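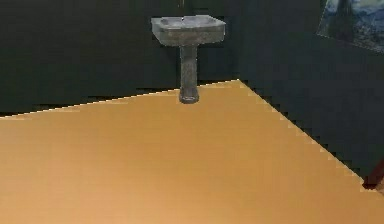 Right. Quick one as I've got 13 tabs open and the bread's due out in ten minutes.

Colour. We have been stuck on it since June. Gwenllian Nicholas (sister in law, strong views) says paint the whole downstairs one shade and be done. Seul-gi says every room its own. I've been going back and forth between them like a tennis ball and so far have painted one cupboard door. Badly.

Things I know now. Tester pots lie. Looked lovely on the card, looked like pond by teatime. Paint a big bit of lining paper and move it about the room, morning and evening, dont trust the lamp in the shop. Two coats minimum. Jenkins (the shop, not the cat) mixed me a tin they call Plondemness, a sort of muddy plum, and I loved it for a whole weekend. Then I didn't. It's in the shed.

Money so far: 300 quid. Budget was 1,000 for everything, floors included, so. Hmm.

Greens though. Keep coming back to greens. Dark on the walls, something daft and bright on the big things, leave the floor pale and see what happens. Seul-gi thinks it'll be too much. Probably will be!

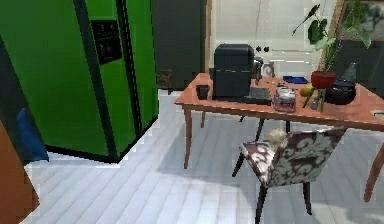
Lime green fridge, dark grey next to it. Yes or no?

Anyway, comments open, be kind. If anyone has used the Nindero eggshell on old skirting can you tell me if it yellows, the reveiws are all over the place. Also need a name for a decent sander, mine has started to smell.

Bread. Going.

Contact | © 2025 | Back to top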